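Introduction to Food Supply and Retail
Handout 5: How fresh produce is graded, priced and lost

Revised 2025-02-27

Please read this handout before the seminar and bring it with you. The first part repeats some things from the lecture, but more slowly. The second part is the Harnik case, which we had no time to finish in January.

5.1 What we mean by fresh produce

In this course, fresh produce means fruit and vegetables that are sold without cooking, freezing or drying. Cut salad in a bag is a border case. Some writers count it as fresh, others as prepared food. I will count it as fresh, but in your essays you may choose, if you say which choice you have made.

The important property for us is that the goods are still alive when they are sold. A tomato or a pear continues to breathe after harvest. It uses its own sugar, it gives off water and heat, and it becomes older every hour. A tin of beans has almost the same value on Monday of one month and in the next year. A box of ripe tomatoes does not, and the whole trade is built around this difference.

Fruits are usually divided into two groups. The first group continues to ripen after picking: tomatoes, bananas, pears, apples, avocados. The second group does not: grapes, cherries, strawberries, citrus fruits. With the first group the grower can pick early and let the fruit ripen on the way. With the second group he must wait until it is ready, and then he has to be quick.

5.2 Grading

Grading means sorting goods into classes before sale. The usual criteria are size, shape, colour, firmness and damage to the skin. Taste is seldom among them. It is difficult to measure without cutting the fruit, and a buyer who orders by telephone wants a description that both sides understand in the same way.

Please keep in mind that a class is first of all a tool for trade. It allows a buyer to pay for goods he has not seen. Before common classes existed, the buyer had to go to the market himself or trust his agent, and both ways cost money. You will remember the same idea from Handout 2, where we spoke about grain. 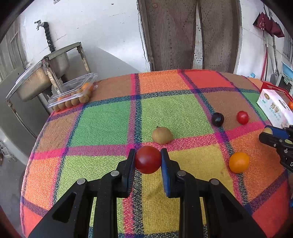 Grading has also a cost, and this cost is easy to forget. Fruit that falls outside the upper classes is often perfectly good to eat. It may be sold for juice or sauce, given to animals, or left in the field. Which of these happens depends mostly on price. If the juice factory pays less than the cost of picking, the fruit will stay where it is.

Students often ask whether the classes should be made less strict. There are arguments on both sides. Wider classes would bring more food into the shops, but the buyer would know less about what he receives, and he might offer a lower price for everything. I do not think there is a general answer. It depends on the crop and on how long the chain is between grower and shop.

5.3 Where the losses happen

We speak of loss when food disappears between the field and the shop, and of waste when it disappears in the shop or at home. Some authors use one word for both. When you compare two studies, look first at their definitions.

On the farm: weather, disease, picking too late, no buyer at the time of harvest.

In transport: pressure on the lower layers, wrong temperature, delay. Tomatoes suffer from too much cold as well as from heat, and they should not travel in the same compartment as lettuce, although this is often done to save a journey.

In the shop: handling by customers, too large orders, goods placed near a warm window or a bakery oven.

At home: buying too much, forgetting, wrong storage.

One point about the shop needs more explanation. A shop manager who orders too little will have empty shelves in the afternoon, and customers notice this at once. If he orders too much, he throws away goods in the evening, and few people see it. So he has a reason to order a little more than he expects to sell. This is a reasonable decision for one shop — but all the shops together produce a large loss in this way.

5.4 The Harnik case

Harnik is a small growers' cooperative which sells tomatoes, peppers and cucumbers to one wholesaler, Vurkia. The figures below are for one week in the high season.

Tomatoes delivered to the packing hall: 2,246 crates
Accepted by Vurkia as first class: 2,000 crates
Sold to a sauce maker, Irura: 93 crates
Not sold: the rest

The contract says that Vurkia may refuse a whole pallet if more than 15 per cent of the tomatoes in a sample are below first class. The sample is taken on arrival, by Vurkia's own staff. Harnik pays for the transport in both directions if the pallet is refused.

Consider first who carries the risk here. The grower carries the risk of weather, as always, but he also carries the risk of transport, which he cannot control. Vurkia chooses the lorry and the route. If the tomatoes are damaged on the way, it is Harnik that pays. In the lecture we called this a separation of risk and control.

Consider then how Harnik has answered. The cooperative now sorts more strictly than the contract asks, to be safe. Some of the unsold crates are therefore tomatoes that Vurkia would have accepted. We do not know how many, and neither does Harnik — the crates were not sorted a second time.

A second wholesaler, Tanabe, has offered a different contract. The price per crate is lower, but the sample is taken at the packing hall before loading, and after this moment the goods belong to Tanabe. The members of Harnik could not agree about this offer. The larger growers preferred the old contract and the smaller ones the new one. Think about why the size of the farm could matter.

5.5 For the seminar

Prepare short notes on the following. Half a page for each is enough.

Calculate the number of unsold crates, and the share of the delivery that was accepted as first class.

Explain in your own words the separation of risk and control, with one case from outside the food trade.

Compare the two contracts from the side of a small grower with little savings. You may assume any prices you like, but write them down.

Suggest one change to the Vurkia contract which would reduce losses and which Vurkia could also accept.

For the last task, please do not write only that both sides should communicate better. Say which sentence of the contract you would change, and how it would read afterwards.

Handout 6 will deal with cold storage and the price of electricity. The reading for it is already in the course folder.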